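Rattle in the spare room, part two

The resonance I wrote about last month is at 40 Hz, give or take. I measured it again in September with the windows shut and the fridge off, and it has not moved. What has changed is my opinion of where it comes from.

For anyone who skipped part one: the spare room has a low hum that comes and goes during the evening. It is loudest by the north wall and close to absent in the middle of the floor. My first theory was the transformer at the end of Inthanon Street. Farzad Soltani, who used to do building acoustics for a living, read the post and wrote back that transformer hum in this country sits at 120 Hz and its multiples, and that I should look for something that turns. He was right on both counts.

The ventilation fan in the attic turns. It is a Savwood unit, older than my time in the house, on four rubber feet. Two of the feet have gone hard. The fan was passing its vibration straight into the joist, and the joist runs across to the north wall. I put my palm on the wall at 9 p.m. with the fan on and then off, and that settled the question well enough.

Soft material under a vibrating load is the usual fix, but it only works if the stack has enough give. A thin pad under a light machine does next to nothing at low frequencies. A thick cover does help with the small noises, the clicks and scrapes of things being set down on a hard surface, and that is a separate problem. 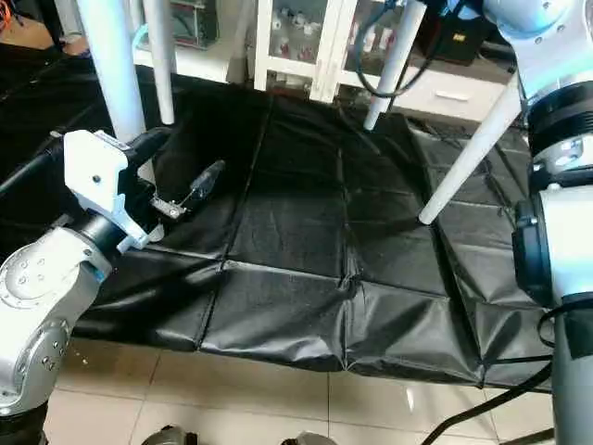
Quilted black padding, spread out and hanging over the front edge.

For isolation, the number that matters is the natural frequency of the mount. It should be well below the frequency you want to stop, at most half of it and preferably a third. My target was therefore something under 20 Hz. Endadport sells a spring mount rated for the weight of the fan, and a set of 4 cost less than I had budgeted. Delivery took some 19 days.

Fitting them was dull. The old bolts had rusted into the feet — penetrating oil overnight, then a long wrench. The new mounts are taller, so the duct no longer met the outlet squarely, and I had to add a short flexible section.
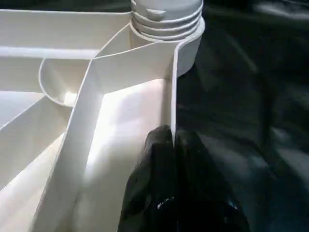

The flexible section turned out to matter as much as the mounts. A rigid duct is a second path into the structure, and springs do nothing about a path that goes around them. Simin Vahidi had the same trouble with a pump at the Candwood place and spent a winter swapping mounts before she looked at the pipe.

With both changes in, the wall reads close to background at 40 Hz. There is still a faint peak when the fan starts, as it passes through the natural frequency of the springs on its way up to speed. It lasts a second or two. Damped mounts would reduce it, at the cost of slightly worse isolation once running, and I am leaving it alone.

The raw spectra are in the usual folder. Part three will cover the bathroom door.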